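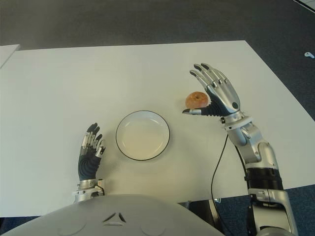 Plate transfer with a multi-fingered hand: filtering demonstrations by pre-contact posture

Forum > Manipulation > Learning from demonstration

letis_bb
June 24, 2026
Posting our numbers before the write-up goes out, as I would sooner hear the objections now.

The task is pick and place on a white table: take a food item, put it on a plate. Two hands are fitted, but only one does the transfer in any given episode. Inputs are the head view, one wrist view and the joint positions. The policy outputs arm and finger targets in chunks.

We recorded 4,000 teleoperated demonstrations over 12 objects. Training on all of them gave a policy that hesitated above the object and quite often closed on air. The cause seemed to be disagreement between operators over when the fingers should take shape. One group opened the hand to the right width well before reaching the object. Another came down with the fingers in any old position and sorted it out on contact. Both count as successes if the item ends up on the plate, so an outcome filter keeps both.

The filter we settled on looks only at the stretch before contact. We take the finger posture at first contact, work backwards, and measure how early the hand came within a fixed distance of that posture. Late shapers are dropped. After filtering, 2,463 demonstrations were left. Same network, same number of gradient steps, no other changes. The filtered policy beat the unfiltered one on every object except the doughnut, where the two were level.

Britta Böttcher

fladov
How do you get "first contact"? If it's from motor current, I would expect small and light items to trigger late and the whole measure to shift with object mass.

letis_bb
Motor current, yes, with a threshold set per finger. You are right that it triggers late on light items. We checked a subset by hand against the wrist video and the lag was longer for the doughnut than for the apple. I doubt it explains the doughnut result by itself, but it will be in the limitations section.

skasstead
I don't think you have shown what you say you have shown. You removed more than a third of the data and the policy improved. That is consistent with your account. It is also consistent with late shapers simply being worse operators in general: slower, jerkier, more corrections. Dropping them by any measure that tracks skill would do the same. Did you run a filter on path length, or on jerk, matched for the number kept?

letis_bb
Path length, matched for count, yes. It lands between the unfiltered policy and ours. Jerk, no.

skasstead
Then the claim in your first post should be weaker. Part of the gain comes from general demonstration quality and part might come from posture timing. Random removal to the same count would be worth having too, dull as it is.

letis_bb
Random removal is done, and it is slightly worse than using everything. I left it out because it was the expected result. It will go in.

On the wrist view, which two people have asked me about by message: it matters most in the last part of the descent. From the head, the back of the hand tends to cover whatever it is reaching for. From the wrist you get the gap between the fingertips and the top of the object.

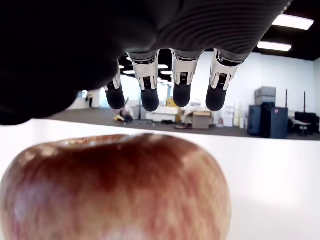 With the wrist view removed, the filtered and unfiltered policies come out much closer together. My reading is that early shaping only helps if the policy can see how the posture relates to the object. A hand that is correctly shaped in the wrong place is still a miss.

fladov
That is the most interesting part of the thread and it was not in the first post. Have you considered that the wrist view also carries a lot of background? On anything like that mounting you get the walls, ceiling lights, shelves, people going past. If all the demonstrations came from one room, the network could be reading the pose of the arm off the ceiling lights. You would see a gain from the wrist view that has nothing to do with fingers.

skasstead
Seconded. We had a policy that tracked the lights very well indeed. It fell apart when we turned the table round.

letis_bb
It has the joint positions already, so it gains nothing new about arm pose from the lights. It could still lean on them, I accept that. We have crop augmentation on the wrist view and no background randomisation.

skasstead
Having the joint positions as an input does not mean the network uses them. Mask the top of the wrist image at test time and see what happens. It costs you an afternoon.

w_rothe
I ran the evaluation on this, so some detail. There were 800 test trials, split evenly between the two policies and interleaved, with the operator resetting the table unaware of which policy was next. Object positions were drawn from a fixed list shared by both. Success means the item is at rest on the plate with the hand clear of it. A doughnut lying half on the rim is a failure.

On the doughnut specifically, I disagree with Britta that it is a sensing matter. With the larger round items you have one sensible way of closing the fingers and the timing question is well defined. With the doughnut the operators used several different grasps: thumb underneath and fingers behind it, thumb and one finger across the edge, and in a few cases a fingertip towards the hole. The distance to the contact posture is then measured against a different target each time. An operator who commits early to a poor grasp passes the filter. One who comes in late with a good one is removed.

Waltraud Rothe

letis_bb
We have had this out in the office and are not agreed. If Waltraud is right, clustering the contact postures first and filtering within each cluster should lift the doughnut and leave the apple alone. That run is queued.

kuhlmann
Coming at it from the reproduction side. What is the distance over? Joint angles in raw radians will be dominated by whichever joints have the largest range. On most hands that is the finger curl, and thumb rotation hardly registers. For a thumb-under grasp the thumb is the part that matters.

letis_bb
Raw radians, each joint weighted the same. Fair point, and it bears on Waltraud's as well. Fingertip positions in the palm frame would be a better choice. I can recompute that offline from the logs without any new recording.

w_rothe
Fingertip positions would also let you keep the threshold when the hand changes. The present one is tied to this hand.

skasstead
So outstanding: jerk-matched filter, top of the wrist image masked, clustering, fingertip distance. I would hold the write-up until at least the first two are in. If both go your way I will withdraw the objection.

letis_bb
Masking first, as it needs no retraining. The jerk filter needs a full training run and the machine is taken up by the clustering job. The write-up isn't due until October, so it can wait for both.

fladov
Please post the per-object table along with it, even if it is untidy.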